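Wrist camera and gripper budget for second arm
Started by s_tabrizi, May 17, 2021

s_tabrizi
Planning the purchase for a second tabletop arm. The work is picking small bottles and stationery out of compartmented desk organizers. Quote from Virnero is $3824 for the gripper and wrist camera together. The Plendance gripper alone is $875, and we would reuse a camera we already have. Lead time is 11 weeks on the Virnero. Anyone running either one in tight compartments?

rin.aoki
Plendance here, two units since December. Fine for open bins. The fingers are thick near the tip, so measure your narrowest compartment before ordering. Also budget for spare pads.

s_tabrizi
Narrowest one is the rear compartment, behind a divider with a wavy top. View from the wrist on the current arm, finger across the bottle label:
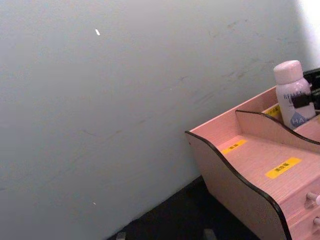 Donati
I'd spend the money on the camera first. Reusing an old one sounds cheap until you add the bracket, the cable run and a recalibration every time it gets bumped. We priced all that for the Nakajima cell and the gap to the bundled unit was a lot smaller than the quotes suggested.

rin.aoki
Disagree. Calibration is an afternoon. $3824 against $875 is not closed by a bracket and a cable.

Donati
An afternoon each time. Put your labor rate in the sheet.

sadao_k
Check exposure control whichever way you go. A bright patch on a pale wall can drag auto exposure around. Fixed exposure plus a cheap diffuse lamp did more for us than a better sensor – that line item was missing from our first budget.

s_tabrizi
Lamp added. Does Vidomby still rent the narrow fingers by the month?

rin.aoki
They did last year. Ask for the deposit terms in writing.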